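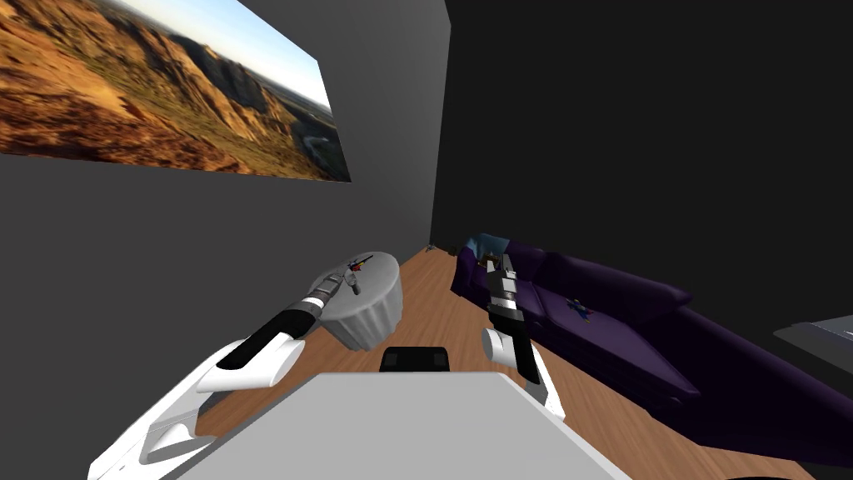 配图:白色机械臂夹持带褶纹的白色容器(三维渲染图)

Tedura在扎马拉里(Zamalari)启动比特币闪电网络商户收款计划

首期开放500个商户名额,收款终端由Ukier供应

扎马拉里,2023年7月14日——比特币支付服务商Tedura今日宣布,面向扎马拉里市小型商户的闪电网络收款计划正式启动。该计划由Tedura与本地结算机构Akbari共同实施,首期开放500个商户名额,覆盖餐饮、零售、维修、客运及短期住宿等行业。符合条件的商户自即日起可在线提交申请,也可前往Akbari各营业网点办理。

根据双方签署的合作协议,Tedura负责闪电网络节点的运营、通道流动性管理及商户端应用的开发维护;Akbari负责商户身份核验、本地货币结算及网点服务。收款终端由硬件制造商Ukier供应,首批交付1,000台,除配发首期商户外,其余用于网点备机、店员培训及后续扩容。

参加计划的商户可在收款设置中自行选择结算方式:全额保留比特币、全额兑换为本地货币,或按自定比例拆分。选择兑换的部分按成交时的报价锁定金额,于次一营业日划入商户在Akbari开立的账户。商户可随时更改比例,更改自下一笔交易起生效。

Tedura首席执行官Talha Khattak表示:“许多商户对比特币有兴趣,但不愿意承担记账和价格波动带来的麻烦。我们在设计这一计划时,首先考虑的是店主每天打烊后怎样对账。结算比例由商户自己决定,公司不设最低持币要求,也不会就商户是否持有比特币提出任何建议。”

费用方面,首期商户自开通之日起9个月内免收交易手续费。免费期届满后,费率按届时公布的标准执行,Tedura将提前30日以书面形式通知商户。终端以免押金借用方式提供,人为损坏或遗失的,按借用协议约定处理。闪电网络路由费用由付款方承担,并在付款确认页面单独列示。

在上述安排之外,Tedura将开设面向店主及店员的培训课程,首期共计2,000个听课名额,由Akbari网点承办。课程内容包括发票生成与核对、退款处理、备份短语的保管、常见诈骗手法识别,以及断网情况下的应急操作。课程免费,参加者不必是计划内商户。教材提供印刷版与电子版,由Tedura定期修订。

关于退款,计划采用统一规则。顾客提出退款时,商户可按原交易的本地货币金额退回等值比特币,也可经顾客同意以现金退还。两种方式均须在终端上登记,登记记录同步至商户后台,供税务申报时导出。

Akbari方面表示,该机构已为本次合作单独设立结算账户,与其自有资金分开管理,并按月与Tedura核对余额。商户身份核验沿用Akbari现行开户流程,已持有Akbari商业账户者无须重复提交证明文件,仅需签署补充协议。

在安全与合规方面,Tedura提示,比特币交易一经确认即不可撤销,价格可能在短时间内出现较大波动。计划所用商户端应用不提供杠杆交易、借贷或任何承诺收益的产品。Tedura及其工作人员不会以电话、短信或社交媒体消息等方式索取商户的备份短语或终端密码。如遇此类要求,请立即停止联系并向Tedura商户服务部报告。

首期名额按申请材料齐备的先后顺序分配。申请商户应具备有效营业登记,经营场所位于扎马拉里市辖区内,并指定一名负责终端管理的联系人。名额分配完毕后,新申请将列入候补名单。第二期的规模与启动时间将视首期运行情况另行公布。

申请所需材料
有效营业登记证明
经营场所使用证明
负责人及终端联系人的身份证件
Akbari商业账户信息(尚未开户者可同时申请开户)

关于Tedura
Tedura是一家比特币支付服务商,为中小型商户提供基于闪电网络的收款、对账与结算工具。

关于Akbari
Akbari是总部设于扎马拉里的结算机构,业务包括商业账户、本地转账及商户收单。

关于Ukier
Ukier从事销售点终端的设计与制造,产品供应零售、餐饮及交通运输行业。

前瞻性声明
本新闻稿中有关后续计划、费率及扩容安排的表述属前瞻性陈述,实际情况可能因市场、技术或监管变化而有所不同。本新闻稿不构成投资建议,亦不构成买卖任何数字资产的要约或邀请。

媒体联络
Tedura企业传讯部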